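Rindby bench gallery: two arms, dishes, socks
Shewit Woldemariam, Draltar lab notes
14 shares | 3 comments

Quick dump of the August setup, people kept asking. Long version is in the write-up, still with Noémie. The short one: we train one policy on dishes AND laundry in the same workspace, nothing cleared away between tasks, and see if it holds up against two policies trained seperately.

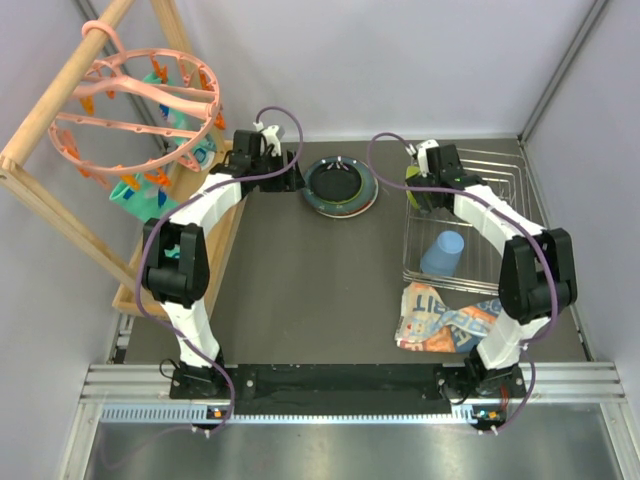 1. The bench

Plate at the back between the grippers, wire rack on the right with the light blue cup on its side. Sock clipped to the pink hanger on the left. Purple cables arch up over both arms. Crumpled bag or cloth in front of the rack stays in as clutter, so do most things.

2. What we collected

3,857 demos total, all teleoperated, both arms. 2,000 of them dishes, the rest laundry. Mulugeta and Brian did nearly all of the driving. Brian is faster, Mulugeta is smoother, and the policy picks up on it: train on Brian only and you get quick grabs with a lot of re-grips. We mix them now. Operator ID is not given to the model, tried it, no gain worth keeping.

3. The method (Jatmont)

Nothing fancy. Chunked action prediction, one text line for the task, wrist views plus a fixed view. The one new bit is how we sample. Instead of drawing evenly from all demos we draw more from the moments right before a gripper closes. Those are short, and with even sampling they get drowned out by all the reaching and carrying. Berhanu's idea originally, he had it working on a single arm last year under the name Wolde, and Jatmont is basically Wolde with the second arm added and the bugs moved around.

4. Results so far

300 eval trials, split evenly between the tasks. Shared policy beats the separate ones on dishes. On laundry it's a tie, maybe slightly behind, I wouldn't bet on either. Re-grips went down on both. Turn the weighted sampling off and the dish gain mostly goes away, so that's where we think it's coming from. Per-task table is in the write-up, don't quote me from here.

5. What fails

Clothespins. Still clothespins. The arm gets to the right one, squeezes a bit off center, pin twists, sock stays put. Second worst is a plate lying flat, gripper slides along the rim and pushes it instead of lifting. Using the other arm as a stop helps, and the policy does that sometimes, but only from start positions close to the ones in the demos. Cups are fine.

6. Things we changed half way

- Moved the rack once, early on. Old demos kept, they seem to help.
- Dropped the time limit on laundry trials after Noémie pointed out we were scoring slow ones as failures. All laundry trials re-run after that.
- Camera exposure locked. Should of done this first.

7. Next

Swap in dishes it hasn't seen, same for the socks. Then a 2 step task, dish first and laundry second with no reset between. Brian has started on demos for that one. Code goes up once Berhanu has cleaned out the hard coded paths, ask him not me.

Comments (3) | Shares (14)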